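Paint and finish notes: water-based enamel on softwood

Members of the Penham workshop have asked why light enamel yellows over knots. The cause is resin, which migrates through water-based primer as the wood warms. One coat of shellac sealer stops most of it. Two coats are advised on pine from the Stovomville yard, where resin content runs high.

Sand to 120 grit, remove dust, seal, and leave overnight. Apply primer thinly. Enamel goes on in two coats at 70 degrees F, with 10 hours between them. Cooler rooms need longer – the film stays soft underneath even when the surface feels dry.
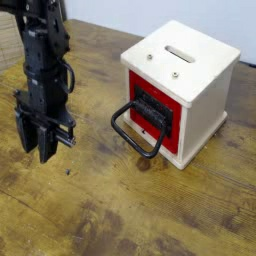
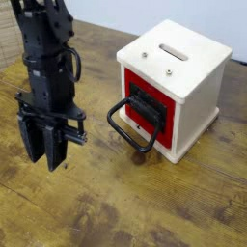
Worn wooden tabletop, both views. Cream or off-white painted box with slotted lid, first view.

Screw heads should be set after the final coat has cured. Driving them earlier lifts the film in a ring, and the repair always shows. Slots and other cut edges expose end grain and take an extra coat of sealer.

Teresa Pacheco has the revised drying table for damp weather. Zhuoran Long is collecting orders for shellac flakes until the end of March.

Contact: Penham workshop office | Copyright Penham Newsletter | Back to top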